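Print this page | E-mail this page

Vimthorpe Reuse Workshop
Desktop refurbishment group: minutes of the January meeting

Present: Morfudd Llewellyn (chair), Lionel Arnaud, Capucine Fleury, Florian Gautier (minutes)
Apologies: Gaspard Masson

The meeting opened at 10.15 in the upstairs room.

1. Minutes of the previous meeting

Accepted with one correction. Under item 4, "thermal pads" should read "thermal paste".

2. Matters arising

2.1 The second anti-static mat has been delivered and is in use. The earth lead supplied with it was too short and has been replaced from stock.

2.2 Lionel has rewritten the booking-in form. The field for asset number is now above the field for serial number, matching the order on the Ekdale collection sheets.

2.3 The question of storing side panels is carried over to item 5.

3. Stock position

3.1 Capucine reported 148 towers received from Ekdale, of which 17 have been refused at booking-in for damaged cases or missing boards. The remainder are on the racking in the lower store.

3.2 Memory modules in the sorted drawers stand at 324. Sizes have been checked against the labels. Speeds have not, and mixed pairs have been found in two drawers. Florian to re-sort before the next batch is started.

3.3 Hard disks removed from towers are not to be returned to stock until the erasure record has been signed. Two were found in the drawer without a record and have been put back in the quarantine box.

4. Strip-down and rebuild procedure

4.1 The group went through the draft procedure line by line. The tower is to be laid on its side on the slatted table, open side up, before any part is touched. Working on an upright tower is no longer allowed, after a processor was dropped during the autumn batch and its contacts marked.

4.2 Parts coming out of a tower go into the holder tray beside it and stay there until they are refitted or booked to stock. The tray takes the drive in its caddy, the processor and a memory module. Nothing is to be put down on the bare slats.
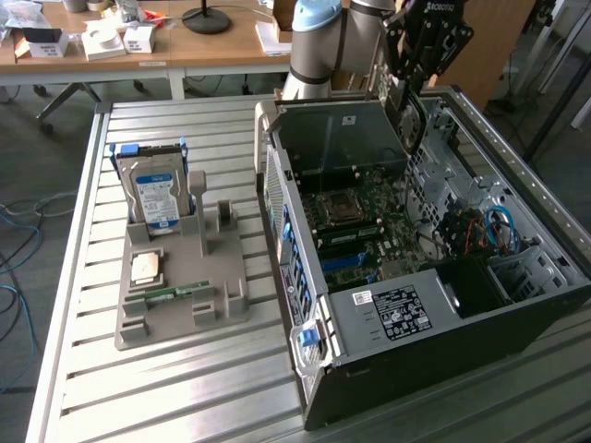 4.3 Lionel asked whether the processor should sit in the tray with the heat spreader up or down. Agreed: up, in every case. Old paste is to be cleaned off first with the wipes from Kikmont, and the wipe thrown away after one processor.

4.4 The order of removal was agreed as drive, memory, air shroud, heatsink, processor. Capucine noted that on certain models the shroud has to come out before the memory can be reached. The procedure will say "shroud first where it covers the slots".

4.5 Power supplies stay in the case unless they fail the load test. The rating label is to be read in place and copied to the form. Cables are to be kept clear of the fan opening before the panel goes back on.

4.6 Drive caddies are to be kept with the tower they came from. Caddies from different models look alike but the pins do not line up, and more than 11 were returned last quarter as the wrong type.

4.7 Morfudd asked for a time per tower. Florian considered that no useful figure could be given until the new order had been used for a full batch. Noted.

5. Side panels

Panels have been stacked flat by the door and several are scratched. Vasseur have quoted for a slotted rack. The quotation does not include fixing to the wall. Lionel to ask for a revised price. Until then panels are to be stood on edge with card between them.

6. Any other business

6.1 The bulb over the test bench flickers. Reported to the building office.

6.2 Capucine asked that screws be returned to the pot by thread and not by length. Agreed.

Actions

Florian: re-sort memory drawers by speed; issue procedure with changes at 4.3, 4.4 and 4.6
Lionel: revised quotation from Vasseur
Capucine: caddy type list for the wall
Gaspard: erasure records for the two quarantined disks

The next meeting will be on a Tuesday, date to be circulated. The meeting closed at 11.40.

Comments (3)

Gaspard Masson
Records for the two disks are done. One failed erasure and has gone for shredding, so please take it off the list.

benchtwo
Does 4.4 apply to the small form factor cases as well? The heatsink on those holds the shroud in place.

Florian Gautier
@benchtwo Towers only for now. Small cases will have their own sheet.

Contact the workshop | © Vimthorpe Reuse Workshop | Back to top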